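4. Procedure

4.1 Study setting

The contest examined in this paper is a weekly online photo competition for wakeboarding and other towed water sports, hosted on the Porstead forum. Each round presents two photographs side by side on a single page. Registered members vote for one of the two, and the photograph with more votes moves forward. Entries are sent in by the photographers themselves, and the forum staff choose which photographs are paired. The staff do not publish the reasons for a pairing, and the authors did not ask for them.

A round stays open for 5 days. During that time, members may change their vote as often as they wish, and only the last vote is counted. The running totals are visible to all visitors, including those who have not yet voted. This feature matters for the analysis in Section 5, as earlier work on open polls has reported that a visible lead may draw further votes to the leading entry. To separate this effect from the qualities of the photographs themselves, a second set of ratings was collected away from the forum, under conditions in which no totals were shown.

4.2 Selection of photographs

The full archive of the contest held 498 photographs at the time of collection. Photographs were removed from the set if the file was smaller than the size needed for printing, if the rider could not be told apart from the background, or if the photographer had withdrawn permission. Duplicate entries were kept only in their first appearance. Photographs showing more than one rider were kept, and they were marked so that they could be treated separately.

Each remaining photograph was coded for the position from which it was taken (boat, shore, dock, water level or air), the type of tow (boat or cable), the time of day as far as it could be judged from the light, and whether the trick was shown at its highest point. Two coders worked independently from the same written guide. Where they disagreed, the photograph was discussed and a joint code was entered. The tow type proved difficult to code in photographs taken from very low angles, where neither the boat nor the cable tower was visible, and a separate category was added for these cases. The time of day was the least reliable of the four codes and is used in this paper only as a control.

4.3 Preparation of prints

The photographs were shown to raters as prints. Screens differ in brightness and color, and the members of the forum view the contest on devices over which the study had no control. Prints made on one printer, with one type of paper, remove that source of variation, although they also remove the conditions under which the original votes were cast. This trade is discussed again in Section 6.

All prints were made by Drillitz on matte paper with a narrow white border. Names, watermarks and sponsor marks added by the photographer were cropped out where this could be done without changing the composition. Logos on boards, vests and boats were left as they were. A photograph in which the watermark crossed the rider was not used. Prints were stored flat in closed boxes between sessions and were replaced when a corner was bent or the surface was marked by handling.

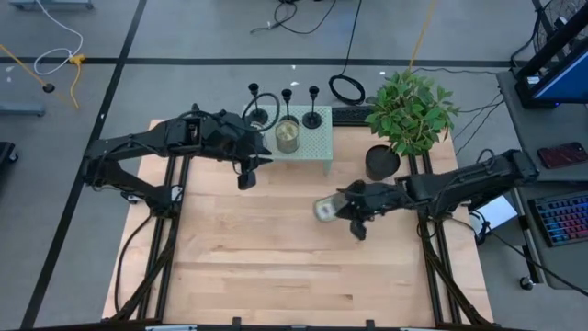 Figure 3. Tabletop setup with two arms mounted on the frame; the gripper at right holds a clear glass jar.

4.4 Rating sessions

Raters were recruited in April through notices at two cable parks and at the Twal public library. The intention was to obtain one group familiar with wakeboarding and one group with no special knowledge of it. Familiarity was established by a short form asking whether the person had ridden, how often they watched the sport, and whether they could match the names of 16 common tricks to written descriptions. Persons who had previously voted in the Porstead contest were thanked and excluded, as they might recall both the photographs and the outcome.

Each session followed the same order. The rater read a page of instructions, rated four practice prints that were not part of the study set, and was given the opportunity to ask questions. The study prints were then presented in pairs. For every pair the rater chose the preferred photograph and afterward marked, on a printed sheet, how much the choice depended on the trick, the light, the angle and the background. No time limit was given. Raters were allowed to leave the choice blank, and blank choices were kept in the record as a separate outcome.

The order of the pairs was drawn anew for each rater, as was the side on which each print was placed. Half of the pairs repeated pairings that had appeared in the forum contest. The other half were new pairings, drawn so that a winner of one round met a photograph that had lost in another. In total, 3,000 choices were recorded across all sessions.

4.5 Comparison with forum votes

For the repeated pairings, the share of raters choosing each photograph was set against its share of the final forum vote. The forum provides only totals at the close of a round, and no record is kept of how the totals moved while the round was open. It was therefore not possible to test directly whether an early lead affected later votes. The comparison instead rests on the difference between the closing share and the share obtained from the prints. A photograph whose forum share was clearly higher than its print share was treated as possibly favored by the visible totals, by the standing of the photographer or by the rider's own following. These three explanations cannot be told apart with the present data.

A smaller comparison was made using the Darnaria collection, which contains photographs from the same period that were never entered in a contest. Raters did not know which prints came from this source. The collection has fewer shots taken from the water and more taken from shore - a difference that reflects the type of event it covers - and the pairs were matched on camera position before any choices were compared. Photographs without a suitable match were left out of this part of the analysis, but they remain in the general set reported in Table 2.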